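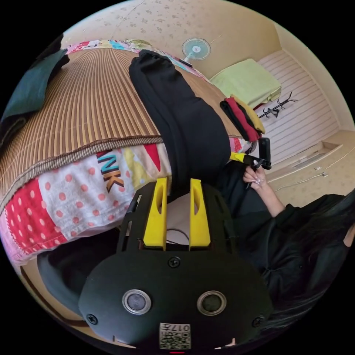 Cool without current: the return of the split-bamboo mat

Sleeping mats made from split bamboo have been in household use in hot, humid regions for centuries. They lost ground to the bedroom air conditioner and are now being bought again, partly on grounds of cost. The Dirneo workshop, which supplies shops in Clelano and the surrounding district, sold 388 of them in August alone, its busiest month on record.

The principle is simple. A person at rest gives off heat and moisture all night. On an ordinary mattress both are held against the skin by foam, padding and cloth. A bamboo surface is smooth and hard, so the body touches less of it, and the small channels between the slats let damp air move sideways. Bamboo also takes up little heat before the sleeper notices a difference, but the first impression of coolness fades within minutes. The lasting benefit comes from drier skin.

How the slats are made

Gilang Sopacua has run the cutting floor at Dirneo for 27 years. He buys culms in their fourth or fifth year of growth. Younger stems shrink too much and older ones split badly under the knife. Each culm is sawn between the nodes, quartered, and passed through a fixed blade that separates the hard outer layer from the softer inner wall. Only the outer layer is used for the sleeping face.

The strips are boiled to remove starch, which would otherwise attract beetles, and then dried under cover for six days. "If you hurry the drying, the mat curls at the corners by the second summer," Sopacua says. "You can't press it flat again. People try it with books."

After drying, the strips are planed to an even thickness, their long edges are rounded, and they are joined with cord. The cut ends are closed with a cloth binding. Most complaints received by the workshop concern this binding, which wears where it rubs against the bed frame.

A finished mat should be checked by drawing a nylon stocking over it in both directions. Any snag marks a splinter, and Dirneo returns such mats to the bench. The Wibisono grade, its finer line, is tested twice and costs 52 per cent more than the standard mat.
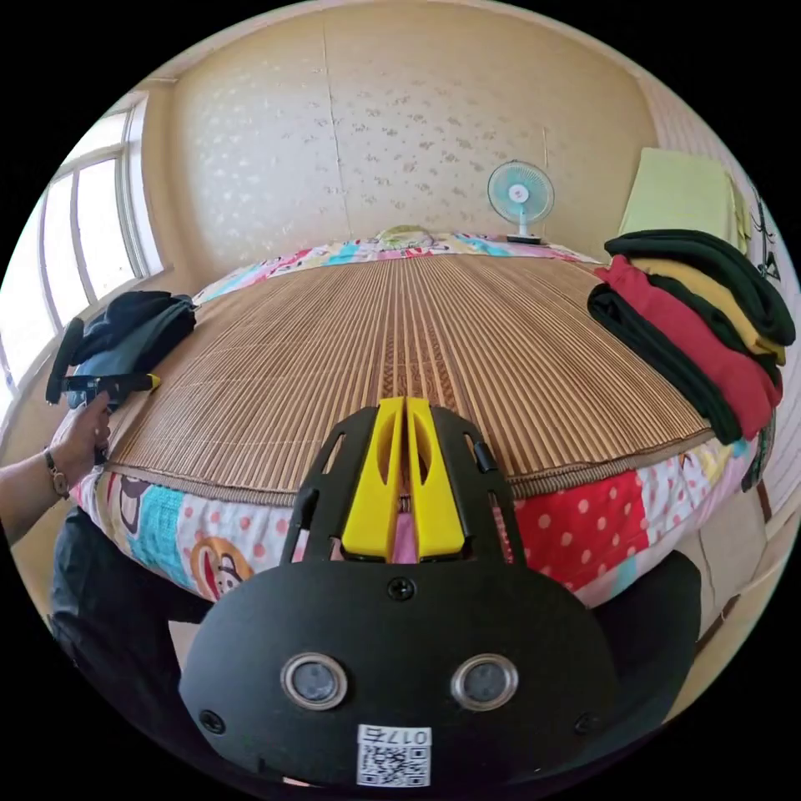
Care and storage

A mat in nightly use should be wiped with a well-wrung cloth every few days, along the slats and never across them. Soap is seldom needed. It should then be stood on edge in moving air, out of direct sun, until fully dry. Strong sun makes the surface brittle.

Mould is the usual cause of early failure. Small grey spots can be removed with diluted white vinegar — test a corner first — but a mat that smells musty after a full day's airing is best replaced.

For storage, the mat is rolled with the smooth face outwards, tied loosely and kept upright. With this treatment the workshop expects up to 6 summers from its standard grade. Replacement binding is sold by the metre at the Vistusano market, and fitting it takes an evening with a curved needle.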